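From: Delwyn Lockyer
To: Charpentier list
Subject: Re: Band parts and the Thursday call

Stela Filip wrote:
> Can somebody tell me which set of band parts we are using? I have the
> old reed 2 book, which stops at bar 414 of the Act One finale, and
> Catinca has one that goes on for another page. Also, is the call on
> Thursday for everyone or only the principals?

Stela,

Use Catinca's. The old book is from before the finale was extended and should go back in the box. If anyone else has a part that ends at 414, please tell me before Thursday so I can print the extra page. Trumpet and bass are already done.

The call is for everyone except the children. Principals from 6, chorus from 7, band from 7.30. We will run the finale twice and then go back to the market song, where the key change is still untidy. Delia Ardeleanu is taking the chorus in the upstairs room until the band is set up.

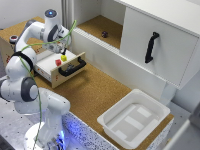 Bestside, March

Other business. The hall seats 400 with the balcony open, but we lose the two end rows to the sound desk and the follow spot. Stela Buzatu has sold 60 for the matinee so far and would like the cast to push that one, as the evenings are looking after themselves. Posters are at the box office if you can put one up.

Adel is hiring us the radio mics again. They come on the day of the dress rehearsal and not before, so chorus members with solo lines will have to project until then.

I still need a dep for drums at the matinee. It is two acts, one pad, mostly brushes, and the part is clear. Write to me off the list if you know someone.

Please bring a pencil. Last week there were cuts agreed in Act Two that half the company had not marked, and we lost a good while sorting it out.

Delwyn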